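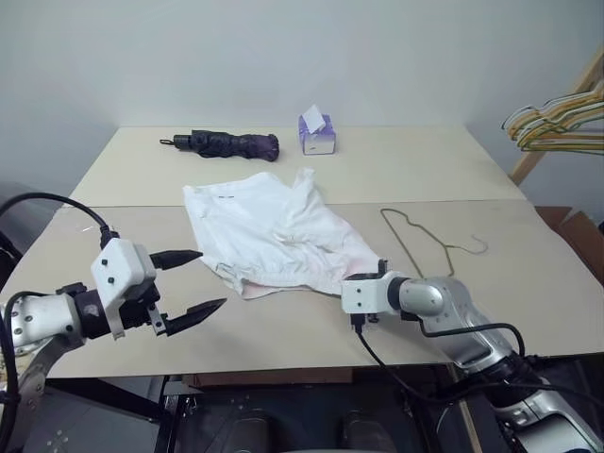 The Seam

Ketsara Chantharasri set the closing threshold back to 14 and ran the sequence again. The right arm dipped, shut on cotton, lifted, and opened at the height where it always opened.

"Current spike," Malathi Thomas said from the laptop. "Same joint. Wrist."

"It's not the wrist."

"The log says wrist."

They had the shared workshop in Catalton until ten. The base had been bolted together over two weekends in June, before either of them had a clear idea of what the machine was for. Ketsara had wanted it to sort fasteners. Malathi had wanted it to put a shirt on a hanger, and she had paid for the second arm, so it was going to put a shirt on a hanger. They called it Sturnum, after a label on a crate the motors had come in. The label had probably been misspelled.

Ketsara got down on one knee and looked along the tabletop at eye level. The table was two panels butted together. She ran a thumbnail across the joint and felt it catch.

"The far panel is high," she said.

"By how much?"

"Enough. The lower finger rides up when it crosses. Then the controller thinks it has hit the table, and it lets go."

Malathi scrolled. The log gave a force reading every 4 milliseconds, and the reading stepped up each time the gripper passed the same position. She had seen the step on Tuesday and filed it under noise. She did not mention this.

"We could shim the near side," she said.

"With what?"

Oranuch Bunnag, at the next bench, pushed a box of card offcuts toward them with her foot and went on soldering. She was rebuilding a Rinaldi amplifier and had not spoken since she arrived.

They took the arms to their rest pose and cut the motor power. Ketsara loosened the clamps on the near panel, slid in a strip of card, tightened, and tested the joint with her thumbnail. Still a catch. She added a second strip. The catch moved to the other side, which meant the near panel was now the high one. She took the second strip out, peeled it into two layers, and put one layer back.

"Thumbnail says flat," she said.

"The thumbnail isn't calibrated."

"Run it."

Malathi restored power, homed both arms and dropped the shirt in a heap across the joint, where it had failed all evening. She set the speed to half. The right arm came down, closed on the corner, and drew it toward the hanger. The force trace went over the joint with a small bump and no step. At the release height the gripper stayed shut.

The left arm did nothing. It was waiting for a message that the right arm had never got far enough to send.

"What is it supposed to do now?" Ketsara asked.

"Take the collar."

"Does it know where the collar is?"

Malathi looked at the file. Under the heading for the left arm there was one line, a comment, in her own handwriting style of capitals: COLLAR – LATER.

"No," she said, and started typing.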